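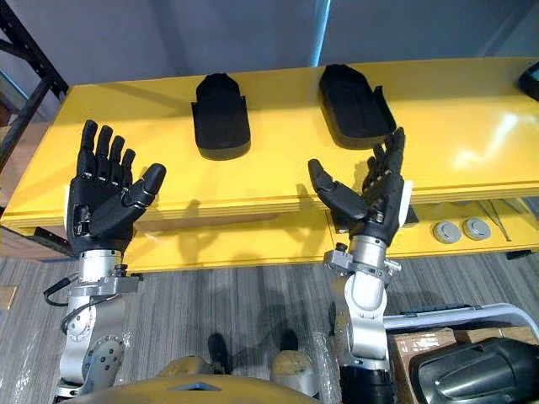

Two hands at the long yellow table.

A few posts on moving my dad into care, as people have been asking how we went about it. He is at Te Moana now, in the Bolluscombe wing. We looked at 3 homes before we chose.

First thing: visit at a mealtime. We had a tour at Taduddale mid-morning and it was very quiet. I went back at tea and there was one carer for the whole dining room.

Ask who is on at night and whether they are regular staff or agency. Write the answer down. I forgot to at the first place and had to ring back. 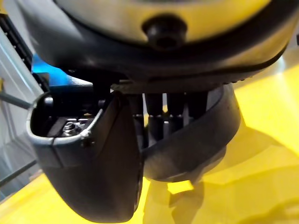
Fees. Our home wanted a deposit of 500 before they would hold the room. Get it in writing whether you get it back if the person goes into hospital instead. Hairdresser and chiropodist were extra.

Dad's key worker is Vaughan Kingi. He sat with us and went through what Dad likes: radio on low, two sugars, shoes not slippers. It all went in the care plan and the night staff have read it.

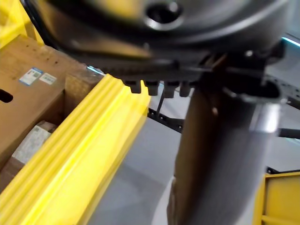
Take things from home early. We brought his chair and the wedding photo from 1967. The chair needed a fire label, so check before you hire a van.

It took him 5 weeks to settle. He rang me most evenings in June, asking when he was coming home. He rings less now. I go after work and we do the crossword.

Will post the list of questions we used when I've typed it up.

Search posts
Go

Recent
Attendance allowance: filling in the form
Labelling clothes for the laundry
Power of attorney, what we paid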